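Purkitz tin wind-up list – read me first

I started this list because I kept buying the same tin frog twice. It grew. There are now 282 entries, one per toy, all Purkitz wind-ups that I own, used to own, or have handled at somebody else's house. Last update 3/30/05.

Each line has the catalog number, body color, key type (fixed or loose), box yes/no, and a condition grade from 1 to 5. My 5 is pretty strict – I want bright litho and a spring that runs all the way down. A question mark after the color means I was going from an old sales list.

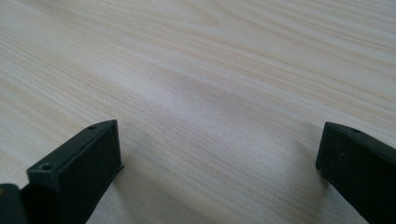 Wood grain, pale finish.

Jomar Saludo sent me most of the Plircombe reissues, and Lempi Juntunen fixed my awful spelling of the Finnish box text (thank you!!). The two Lindqvist copies are in there too, marked L, so skip those if you only want the real thing.

Still missing: the 6 inch drummer with the blue hat. If you have one, even a beat-up one, please write! I'll be adding the boats in April.

Copy the list all you like, just keep my name on it.

Minttu Hyvönen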